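### 4.2 From block stacking to kitchen chores

We now ask how much the simulated tasks can tell us about real chores. In the Stusen benchmark, the most basic task is stacking: the arm must take a red cube, carry it to a green cube, and leave it on top. This looks far from unloading a dishwasher or filling a parts tray. However, the two kinds of work share the same steps. The robot must find an object, close the fingers on it with a suitable force, move it without hitting other things, and release it in a place that is not known in advance.

We trained one policy for each of 8 tasks. The stacking policy was trained on 1372 simulated demonstrations, and every policy was then tested from 20 start positions that did not appear in training. The start position of each cube was drawn again for every trial, and we did not allow a second attempt after a drop. A trial was counted as a success only if the upper cube stayed in its place after the fingers opened and the arm moved away.

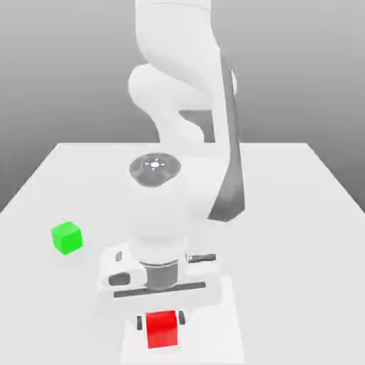

**Figure 3.** Stacking task in simulation. The red cube is held between the finger pads; the green cube rests on the table.

The grasp itself was the most reliable part of the task. Most failures came later, during release. If the upper cube was a little rotated between the pads, one of its edges touched the lower cube first, and the fingers then opened too early. We tried a slower descent, and this reduced the problem but did not remove it. A human worker feels such a contact and corrects the hand almost without thinking. Our policy receives only camera images and joint positions, so it has no direct information about the contact.

We repeated the stacking task with a real arm in the Trurkbridge laboratory, using painted cubes of the same size as in the simulator. The performance was clearly lower. Reflections on the table disturbed the position estimate, and the real pads became less sticky after many grasps. Similar effects were met in the Prekeser trials, where the objects were cups and small boxes from a packing line. There, a cup with a handle was often grasped well but placed with the handle against its neighbor, and an operator had to correct it by hand.

These results suggest a careful answer to our main question. For shop-floor work in which the parts are rigid, of known size, and presented in a tray, we consider the present method close to useful, provided that a person can step in after a failure. For household work we can't make the same statement. A kitchen contains soft, wet, and transparent objects, and none of these is represented in our tasks. In addition, the acceptable failure rate is different: a dropped cube costs a few seconds, while a dropped glass stops the whole chore.

In Section 5 we add a force signal at the wrist and repeat the release experiments with the Escobar controller.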